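Nov 6, 2019

# Hollis Council Approves Year-Round Drop-Off for Household Items

The Hollis Town Council has approved a plan to open a year-round drop-off center for small electrical goods and leftover household liquids. The center will occupy the former bus garage on Ivholm Road and is scheduled to open in February.

Residents have until now relied on two collection days each year, both held in the parking lot behind the library. The Department of Public Works told the council that those events drew long lines and that many households were turned away when the containers filled before noon.

"The present arrangement was designed for a smaller town," said Dragica Vlachou, director of public works. "A permanent site will allow residents to bring in a single item when it suits them, and it will allow our staff to sort material properly."

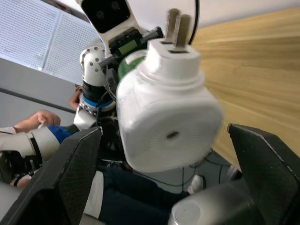
Under the approved plan, the center will be open four days a week, with evening hours on one of them. Residents will be asked to show proof of address at the gate. There will be no charge for households bringing in ordinary amounts. Small businesses may register for a yearly permit at a cost of $80.

The town has signed a two-year agreement with Evmont, a regional hauler, to remove sorted material from the site. Electrical goods will be taken to the company's yard in Zadavby. Liquids will be stored in a separate locked room with its own drains and ventilation, as required by the fire marshal, until they can be collected.

Items to be accepted include plugs, chargers, cords, lamps, small kitchen appliances, cleaning products, and garden sprays. Paint will be accepted in closed cans only. Tires, mattresses, and large appliances will continue to be handled through curbside pickup by appointment.

Public Works reminds residents that liquids should be kept in their original bottles wherever possible, with the cap firmly closed and the label left on. Products should not be combined to save space – mixing them can release harmful fumes, and staff will refuse any bottle that appears to hold more than one product.

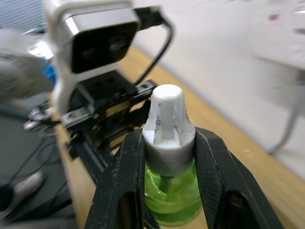
*Photo courtesy of the Hollis Department of Public Works*

Council member Fletcher Trevaskis, who represents the neighborhood nearest the garage, voted for the plan after two changes were made at his request. Delivery trucks will enter from the north side only, and the yard lights will be turned off when the site is closed.

"My constituents raised fair questions about traffic and noise," Mr. Trevaskis said. "The department answered them in writing, and those answers are now part of the permit."

A survey mailed to households in the spring brought 600 replies. Of these, 300 named cleaning products as the items they found hardest to dispose of. A summary of the replies is available at the town clerk's office and at the library reference desk.

Work on the garage floor and gate will begin this month. Ivholm Road will remain open, although parking on the south side will be restricted during working hours. Opening times and a full list of accepted items will be mailed with the January water bill.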